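List: household-machines
Subject: Re: Re: are we anywhere near a chore robot?
From: Wendy Stockdale

Hi all,

Great thread, and I'm sorry I let it run for most of August without chipping in. Quoting the bit I want to answer:

> I keep seeing clips of arms folding shirts and I keep not seeing
> one in anybody's laundry room. My sister runs the packing floor at
> Drorell and they looked at automating the bench where people sort
> the soft stuff (straps, caps, bags). The quote was for a machine that
> handles one kind of strap, lying flat, always the same way round.
> So which is it? Are we close, or is it the same demo every year?

I think we're closer than that quote suggests, and I say so as someone who has spent a lot of Fridays being disappointed by grippers. Boxes and bottles are in decent shape. Give an arm a rigid thing of a known size and it will do well all day. Soft things are where it gets fun! A strap has no shape of its own. Pick it up by one end and the other end goes wherever it likes, it twists, it lands on top of the tool you were going to use next, and the camera loses half of it behind the fingers.

What has changed for me is how we teach them. At Trimholm we used to write out every motion by hand, and a new item meant a new month of work. Now a person does the chore with a pair of hand-held grippers, over and over, and the arm learns from the recordings. Our first strap run used 419 recordings. Out of 113 tries on the arm afterward, it got the strap picked up and hung over a peg 66 times. I know, I know, you'd fire a dishwasher that broke that many plates. But the version before it managed 7 on the same test, so you can see why I came home grinning.

Doing the chore through grippers yourself is also a wonderful lesson in how hard it is. Your fingertips are gone. You get open and close, and that's your lot. I dare anyone on this list to put a twist in a lanyard and take it out again using two sets of tongs. (Cairns people, you have tongs at the barbecue, go try it and report back.)

A couple of pictures of strap handling and the gripper pads up close: 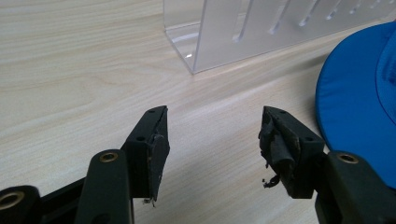
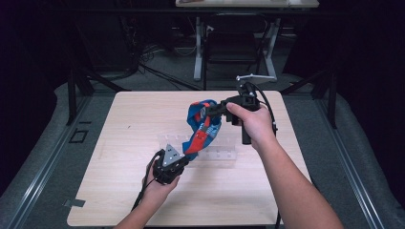
WHAT I'D ASK A VENDOR

For your sister, if Drorell looks at this again:

- How many kinds of item has it handled in one run, mixed together in one bin?
- What does it do when it misses? Ours tries again from wherever the strap fell, and most of the misses in my count came from a second grab at a bad angle.
- How long do the finger pads last, and can the people on the floor swap them? Ask for the price of a set while you're at it.
- Will they run it on your own straps, in your light, with your bench at its usual height?

As for the laundry room, I'd expect to see it on a packing bench well before it's in anybody's house. A bench stays put and has no cat. The Stikusthorpe folks were talking about socks in the spring, so if any of you are reading, please post numbers, even ugly ones. I'd love to compare.

Wendy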